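**多段式電気調理器**（ただんしきでんきちょうりき）は、電熱式の加熱部の上に、鍋、蒸しかごなどの容器を積み重ねて使用する卓上用の調理器具である。下の段で湯を沸かし、そこから上がる蒸気を上の段の食品に当てる形式が最も基本的であり、この使い方だけに限定した製品は**電気蒸し器**または**電気せいろ**と呼ばれる。上の段に鍋を備え、煮る、ゆでる、温めるなどの作業もできる製品は、電気蒸し器と電気鍋の中間に位置する。両者の境界は明確ではなく、製造者によって呼び方が異なる。

本項目では、主に家庭で使用される小型の器具について、構造、材料、使い方、手入れの順に述べる。業務用の大型蒸し器、およびガスこんろの上に置く通常の蒸し鍋については、比較に必要な範囲でのみ触れる。

## 名称

日本語では、蒸気で調理する道具を一般に「蒸し器」と呼ぶ。木や竹で作られた円形または角形のものは「せいろ」（蒸籠）と呼ばれ、金属製で下に湯を入れる鍋が付いたものは「蒸し鍋」と呼ばれることが多い。電気を熱源とする製品には、これらの名前の前に「電気」を付ける。

「段」という語の数え方には、2つの習慣がある。1つは、食品を入れる容器だけを数える習慣である。もう1つは、水を入れる下の部分も含めて数える習慣である。そのため、同じ形の器具が、ある店では「一段」、別の店では「二段」と表示されることがある。料理書を読むときも、著者がどちらの習慣に従っているかを確かめる必要がある。家庭用調理器具の用語を整理したロウィーナ・ティオンソン（Rowena Tiongson）の手引きは、前者の数え方を採用し、水を入れる部分を「基部」と呼んで段に含めていない。本項目もこの用語に従う。

## 歴史的背景

蒸気を使う調理は、電気が家庭に入るよりもはるかに古い。東アジアでは、土器の時代から、底に穴のある容器を湯の入った容器の上に重ねる道具が使われていた。中国の「甑」（こしき）はその代表であり、日本でも米を蒸すために同じ種類の道具が使われた。北アフリカのクスクス用の鍋も、下で煮込みを作り、その蒸気で上の穀物を蒸すという点で、同じ原理を持っている。

容器を積み重ねる形は、熱源が1つしかない台所で特に便利であった。下の鍋で汁物を作りながら、上で主食や野菜に火を通すことができるからである。現在の多段式電気調理器も、この考え方を受け継いでいる。

電熱器が普及すると、火を使わない卓上の調理器具が多く作られるようになった。初期の電気蒸し器は、金属の鍋の下に発熱体を固定しただけの単純なものであり、温度の調節も時間の設定もできなかった。水がなくなったときに自動で電源を切る仕組みが加わって、初めて長い時間の調理を任せやすくなった。その後、時間を設定するタイマーが付き、さらに容器の材料に透明な樹脂が使われるようになると、ふたを開けずに食品の様子を見ることができるようになった。一方で、金属の鍋を積む形も残り、直接加熱と蒸し調理の両方に使える器具として作り続けられている。

### メストコムの器具

メストコム（Mestcombe）の調理器具工場では、小型の電気蒸し器が製造された。サウサン・バタイネ（Sawsan Bataineh）の調査によれば、この工場の初期の器具は、基部と一つの蒸しかごだけから成り、ふたは近くの鍋工場から買い入れていた。鍋工場のふたは直径が一定ではなく、検査係は一枚ずつかごに載せて合うものを選んだ。合わなかったふたは従業員に安く売られたという記録がある。

その後、工場は器具部門をドゥルキッツ（Durkitz）に譲った。ドゥルキッツは段の寸法を統一し、古い基部に新しい段を載せることができるようにした。同社の家庭用の型「グララヴィク」（Graravik）は、定格消費電力が1342ワットで、説明書には13種類の食品の加熱時間が載っていた。後の版の説明書では、この表から魚の項目が外され、別の紙に移された。理由は資料に書かれていない。

## 構造

### 基部

基部は、器具の最も下にある部分で、発熱体、水を入れるくぼみ、電源の回路、および操作部を含む。家庭用の製品では、外側に樹脂が使われ、内側の水に触れる面には金属が使われることが多い。発熱体の形には、水の中に直接置かれる輪の形のものと、金属の皿の裏に固定されたものがある。前者は沸騰までの時間が短いが、水あかが付きやすい。後者は拭き取りやすいが、皿を温める分だけ時間がかかる。

発熱体のまわりに短い筒を立てる製品もある。筒の内側の少ない水だけが先に沸騰するので、全体の水が温まる前に蒸気が出始める。筒には下に小さな切れ込みがあり、外側の水がそこから少しずつ入る。

操作部には、回転式のタイマー、または押しボタンと表示部が付く。最も単純な製品にはスイッチしかなく、使用者が時計を見て時間を計る。

### 水受け皿

基部と一番下の段との間に置かれる浅い皿を、水受け皿という。食品から落ちる汁や、冷えて水に戻った蒸気を受け、それらが基部の水に混ざることを防ぐ。皿の中央または周囲には蒸気を通す穴があり、穴の縁は汁が流れ落ちないように少し高くなっている。

水受け皿を持たない製品では、汁がそのまま下の湯に入る。魚や肉を蒸した後は湯が濁り、発熱体に汚れが焼き付くことがあるので、使用後すぐに湯を捨てることが勧められる。

### 段

段には、底に穴のあるものと、穴のないものがある。穴のある段は蒸し調理に使われ、蒸しかごとも呼ばれる。穴のない段は普通の鍋と同じ形をしており、汁物や煮物に使うことができる。穴のない鍋を基部に直接置く製品では、鍋の底が発熱体の皿に接して温められる。蒸気の上に置く場合は、湯せんに近い穏やかな加熱となる。

段の重ね方には、次の形式がある。

- **はめ込み式**：上の段の底が少し細くなっており、下の段の縁の内側に入る。横にずれにくいが、段の順番が決まっている製品が多い。
- **載せ置き式**：上下の段が同じ直径で、縁の溝または細い輪によって位置が決まる。順番を変えやすい。
- **入れ子式**：段の大きさが少しずつ異なり、使わないときは小さい段を大きい段の中に入れて片付けられる。

はめ込み式と載せ置き式のどちらにおいても、継ぎ目から蒸気が漏れると上の段の温度が下がる。縁が変形した段は、見た目の問題が小さくても、調理時間に影響することがある。

### 取っ手

段を持ち上げるための取っ手は、通常、左右に一つずつ付く。金属の鍋に金属の取っ手を付けると、調理中に取っ手も熱くなるため、電気調理器では樹脂の取っ手が好まれる。取っ手は鍋の側面から水平に出る形が多い。水平に出る取っ手は、真下から上がる蒸気が手に当たりにくく、上下の段の取っ手を別々に握りやすい。ただし、卓上では取っ手の先に袖や布巾が掛かることがあり、器具を置く位置に注意が必要である。

取っ手の幅は、鍋つかみを使ったまま握れる程度が望ましいとされる。バタイネは、手の力が弱い使用者にとっては、取っ手の長さよりも、指が下に十分に入るかどうかの方が重要であると述べている。

### ふた

ふたには、ガラス、金属、樹脂のものがある。ガラスのふたは中が見えるが、重く、落とすと割れる。金属のふたは丈夫であるが、内側に付いた水滴が食品に落ちやすい。丸く高いふたでは水滴が縁の方へ流れるので、平らなふたに比べてこの問題が少ない。古くから行われている方法として、ふたと食品の間に布を一枚はさむことがある。電気式の器具でも同じ方法が使えるが、布の端が基部の方へ垂れないように、ふたの上で結ぶ必要がある。

## 材料

### ステンレス鋼

ステンレス鋼は、段、鍋、ふたに広く使われる。さびにくく、においが移りにくく、強くこすっても形が変わらない。表面を磨いたものは光をよく反射し、汚れが目立つ代わりに、汚れが残っているかどうかを確かめやすい。つや消しの表面は指の跡が目立たないが、細かい溝に油が残ることがある。

熱の伝わり方はアルミニウムや銅より遅い。蒸し調理では蒸気が食品を直接温めるので、このことは大きな欠点にならない。鍋として直接加熱する場合には、中央だけが熱くなりやすいため、底に別の金属の板をはさんだ製品もある。

### 樹脂

樹脂は軽く、外側が金属ほど熱くならない。透明な段を作ることができる点も長所である。短所は、長く使うと曇りや細かいひびが生じること、および色の濃い食品の色が移ることである。にんじん、かぼちゃ、とうがらしを使った料理の後には、白い部品や透明な部品が黄色または橙色になることがある。

取っ手や基部の外側に使われる樹脂は、食品に直接触れないが、蒸気と熱を繰り返し受ける。白い樹脂は台所の他の器具と合わせやすいために多く選ばれるが、年月とともに黄色くなる場合がある。

### 竹と木

竹や木の段を電気の基部に載せる製品も存在する。余分な水分を木が吸うので、饅頭や餅の表面がべたつきにくい。一方、使用後によく乾かさないとかびが生じる。金属の段と竹の段を混ぜて使うときは、直径が合っていても縁の厚さが異なるため、間に金属の輪を置いて調整する。

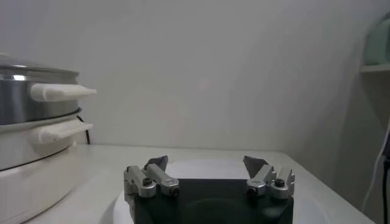

*磨かれたステンレス鋼の上段と、側面から水平に出た白い樹脂の取っ手（左）。鋼の部分の下の縁には細い暗色の帯がある。*

## 使用方法

### 準備

器具は、平らで熱に強い台の上に置く。上に棚がある場所では、蒸気が棚板を傷めるので、器具を前に出すか、別の場所へ移す。壁の近くでは、ふたの蒸気穴を壁と反対の方へ向ける。器具の横に皿を一枚用意しておくと、外した段やふたをその上に置くことができ、水滴が台に広がらない。

基部には、定められた線まで水を入れる。水が少ないと途中で空になり、多すぎると沸騰した湯が一番下の段に届いて、食品の下の面がゆでた状態になる。湯を入れて始めると待つ時間が短くなるが、説明書で禁止している製品もある。

### 食品の置き方

蒸気が通るように、食品の間にはすき間を作る。葉の野菜を厚く重ねると、外側が柔らかくなっても中心が生のまま残る。根の野菜は大きさをそろえて切り、厚いものを下の段に置く。下の段は蒸気の温度が安定しており、上の段はいくらか弱い加熱となるからである。

肉や魚は、原則として最も下の段に置く。汁が下に落ちて、野菜やパンに触れることを避けるためである。魚を上に置く必要がある場合は、小さい皿に入れてから段に置く。皿は段の底より一回り小さいものを選び、縁のまわりに蒸気の道を残す。

卵は、殻のまま段に並べて蒸すことができる。ゆでる場合に比べて水の量が少なくてすみ、殻が鍋の底に当たって割れることも少ない。

### 時間

加熱時間は、食品の大きさ、最初の温度、段の位置、および器具の出力によって変わる。料理書の時間は、蒸気が十分に出た後から数えるものと、スイッチを入れた時から数えるものがある。この違いは大きな失敗の原因となる。ティオンソンの手引きでは、すべての時間を蒸気が出た後から数え、葉の野菜は短く、薄く切ったいもは10分、と記している。丸ごとのいもについては時間を定めず、串を刺して確かめることとしている。

複数の食品を同時に仕上げたいときは、時間の長いものを先に下の段で始め、途中で上の段を加える。段を加えるときには蒸気が一度逃げるので、その分だけ加熱を延ばす。

### 段を外すとき

ふたは、自分から遠い側を先に持ち上げず、手前を閉じたまま奥へ開く、と書く説明書が多いが、この文は読者に誤解されやすい。意味は、開いた口を使用者と反対の方に向けるということである。すなわち、手前の縁を低くし、奥の縁を高くして、蒸気を奥へ逃がす。その後で、ふたを傾けたまま水滴を段の中に落とし、横の皿に置く。

段は必ず上から順に外す。二つの段を一度に持ち上げると、下の段が途中で離れて落ちることがある。取っ手は両側を同時に握り、まっすぐ上に上げる。はめ込み式の段が固くて動かないときは、少し待って内側の圧力が下がってから、左右に小さく回す。

## 料理

多段式電気調理器は、次のような料理に使われる。

| 分類 | 例 | 適した段 |
|---|---|---|
| 点心 | 焼売、肉まん、餃子 | 穴のある段 |
| 野菜 | いも、かぼちゃ、ブロッコリー | 穴のある段 |
| 卵料理 | 茶碗蒸し、蒸し卵 | 穴のある段（器に入れる） |
| 穀物 | おこわ、クスクス | 穴のある段（布を敷く） |
| 汁物 | 野菜のスープ、だし | 穴のない鍋 |
| 温め直し | ご飯、パン、煮物 | 両方 |

茶碗蒸しやプリンのように卵を使う料理では、蒸気が強すぎると内部に小さな穴ができる。これを「す」が入るという。電気式で火力を変えられない製品では、上の段を使う、ふたを少しずらす、器に覆いをかける、などの方法で加熱を弱める。

穀物を蒸す場合は、粒が穴から落ちないように布を敷く。布は水でぬらし、よく絞ってから使う。ナッジャール（Najjar）の家庭料理の本では、クスクスを二回に分けて蒸し、その間に大きな皿へ広げて、手で塊をほぐす方法が説明されている。同書は、電気の器具では上の段がやや乾きにくいため、二回目の前に加える水を少なくするように勧めている。

## 他の器具との比較

### 蒸し鍋

こんろの上に置く蒸し鍋は、火力を自由に変えることができ、構造が単純で長持ちする。大きな鍋を選べば、一度に多くの量を蒸すこともできる。しかし、湯がなくなっても自動で止まらないので、使用者が近くにいる必要がある。電気式の器具は、こんろを別の料理に使える点でも便利である。

### 電子レンジ

電子レンジは短い時間で食品を温めることができる。少量の野菜では、蒸し器を準備する間に調理が終わる。他方、饅頭やパンは電子レンジで温めると端が固くなりやすく、蒸し器の方が均一に柔らかくなる。冷凍した点心についても、蒸し器を好む料理人が多い。

### 炊飯器

炊飯器の中には、米の上に小さい蒸しかごを置けるものがある。ご飯とおかずを同時に作れるが、途中でふたを開けにくく、野菜の加熱時間を米に合わせなければならない。また、魚のにおいが米に移ることがある。

## 手入れ

使用後は電源プラグを抜き、器具が冷めてから湯を捨てる。基部は水の中に入れて洗ってはならない。外側は絞った布で拭き、内側は少量の水ですすいでから乾かす。段、ふた、水受け皿は、中性洗剤と柔らかいスポンジで洗う。穴のある段では、でんぷんやたんぱく質が穴の縁に固まりやすいので、先に水に浸しておく。

金属の鍋と樹脂の取っ手の継ぎ目には水が残りやすい。取っ手がねじで留められている場合は、ときどき緩みを確認する。締めすぎると樹脂が割れることがある。取っ手を外して洗えるかどうかは製品によって異なり、外すことを想定していないものを無理に外すと、元の固さに戻らない。

### 水あか

水に含まれるカルシウムなどの成分は、沸騰を繰り返すうちに発熱体の表面に白く残る。これが水あかである。水あかが厚くなると熱が水に伝わりにくくなり、沸騰までの時間が長くなる。また、温度を感じる部品が覆われて、空だきを防ぐ仕組みが早く働きすぎる場合もある。

水あかを取るには、クエン酸を水に溶かして基部に入れ、しばらく置いてから捨て、よくすすぐ。酢も使えるが、においが残る。硬い金属のたわしで削る方法は、表面に傷を付け、次の水あかを付きやすくするので適当ではない。塩素系の漂白剤はステンレス鋼を傷めることがあり、酸と混ぜると有害な気体が出るため、絶対に一緒に使ってはならない。

### 変色

ステンレス鋼の表面には、虹のような色が現れることがある。これは表面の薄い膜による光の現象であり、有害なものではない。クエン酸で薄くなる場合が多い。茶色の点が現れたときは、他の金属のさびが付いたものである可能性があり、早めに拭き取る。

## 保管

入れ子式の製品は、段を重ねて小さくすることができる。載せ置き式の製品は高さが変わらないため、棚の寸法を前もって測っておく。水平に出た取っ手は鍋の直径よりも外側に広がるので、棚の幅を考えるときは、取っ手の先から先までの長さを使う。

ふたを閉じたまま長く保管すると、内部に残った水分によりにおいが生じる。ふたを裏返して載せるか、間に紙をはさんで空気の通り道を作る。電源コードは基部に強く巻き付けず、緩い輪にしてまとめる。毎年11月から冬の間だけ使う家庭では、最初に使用する前に水だけで一度沸騰させ、その湯を捨てる習慣がある。

## 安全

蒸気によるやけどは、この器具の使用中に起こる事故として代表的なものである。蒸気は目に見えにくく、特に穴から出た直後の部分は透明であるため、白い湯気が見えない場所でも熱い。子どもの手が届く高さには置かず、電源コードを台の端から垂らさないようにする。

調理中に水を足す場合は、専用の注ぎ口があればそれを使う。注ぎ口がない製品では、一度電源を切り、段を外してから水を入れる。段を積んだまま器具全体を運ぶことは、どの形式においても避けるべきである。

基部から異常な音やにおいがする場合、電源コードの一部が熱くなる場合、または水がないのに加熱が止まらない場合は、使用を中止する。段やふたに小さなへこみがあるだけなら使用を続けられるが、樹脂の取っ手にひびがある段は、空の状態で持てても、中身が入ると折れることがある。

## 関連項目

- 蒸籠
- 甑
- 蒸し鍋
- 電気鍋
- 湯せん
- 茶碗蒸し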